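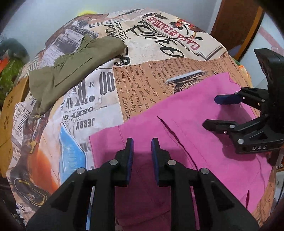 The fat one has arrived

26/07/2023

I have been waiting for the complete Climora since March, when the shop took my order, wrote it in the big green book and told me it would be a fortnight. It came yesterday. It is 1,355 pages long and I carried it home from Plullgate in a bag for life that may not have another life in it.

For anyone who has so far been spared my going on about it, Climora is a family saga in five parts, translated over a good many years by several different hands and never, until now, available in English all in one go. You could get the first part easily enough. Everybody has the first part. Charity shops are held up by it. It's 138 pages, it has a boat on the cover, and it ends with a wedding, so most people very sensibly assume that's the lot and go and do something else. The second part is the one about the lawsuit and was only ever printed in small numbers. The third and fourth came out from Netport with matching spines and matching misprints. The fifth nobody seems to have wanted, which having read the first chapter of it at the bus stop I can sort of understand.

Netport have now stuck the whole thing together, reset it, added a family tree, and charged accordingly. I could have had it sent. I ordered it through Farooqui's instead, partly on principle and partly because their second-hand room is upstairs and I like to be made to walk past it. The principle has cost me four months. Every few weeks I went in and was told it was on back order, then reprinting, then on back order again, and once, memorably, that it had come in and been sold to somebody else by mistake. I did not take this well. I bought a book about canals to show there were no hard feelings.

So, to the thing itself. First, the weight. I am a person who reads in bed, lying on my back with the book held up above my face, and I've done this all my life without injury. Climora has brought this to an end. On the first night I managed nine pages before my wrists went, and I had to turn on my side and prop it against the spare pillow, where it fell slowly open at the back and showed me who dies. I now know this about four characters I haven't met.

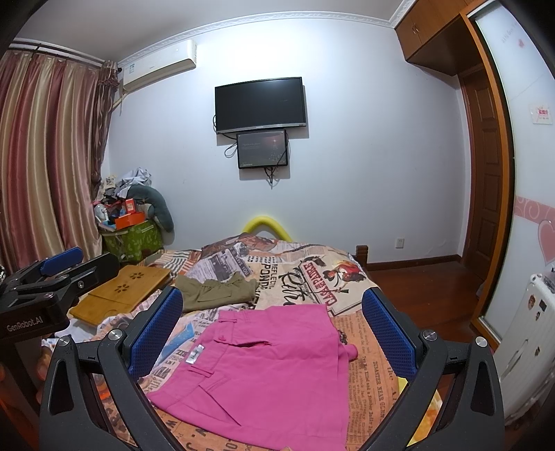

Second, the family tree. It's on a fold-out sheet just after the title page, and it is lovely, and it's no use at all, because by the time you need it you are 500 pages away and have to keep a thumb in the front like a child holding on to the side of the swimming baths. I ended up copying it out on the back of a gas bill. There are three brothers with the same first name, one of whom is a priest and one of whom only claims to be.

Third, the joins. This is what I was most curious about and I've been skipping ahead to look, which I'd tell other people off for. Each part keeps its old translation, lightly tidied, so everyone's manner of speaking changes when you cross from one to the next. In part one the grandmother talks like a duchess. In part two she says "righto". By part three she has stopped using contractions altogether and seems to have become rather frightening, and I can't tell if that's the author's doing or the translator's. There is a short note at the front about "preserving the texture of the individual versions", which I read as nobody having the money to do it again. I don't mind. My own grandmother changed her manner of speaking depending on who was at the door.

I do mind the notes being at the back. There are 260 of them and a good half just say "a kind of soup". You heave the whole brick over, lose your place, find the number, and it's soup. I've decided to assume soup from now on and be pleasantly surprised.

Is it any good, though? The wedding is still wonderful. I had forgotten the bit with the goat and the borrowed hat, and I laughed enough to be asked what was the matter from the next room. The opening of the lawsuit is much better than its reputation and really quite tense, if you can be got to care about a drain, and I found I could. I'm on page 171 as I write, so please don't tell me anything, apart from the four deaths, which we can discuss freely.

A practical matter for the two of you who asked. The shop has one more copy on order, and it isn't spoken for as far as I know. I'd ring first. If you only want to find out whether it's your sort of thing, don't buy the brick, get the old one with the boat on it from any charity shop in the county. I've got two myself and am willing to part with the one that hasn't been in the bath.

The canal book is very good, by the way. I finished it on Sunday. It fits in a coat pocket.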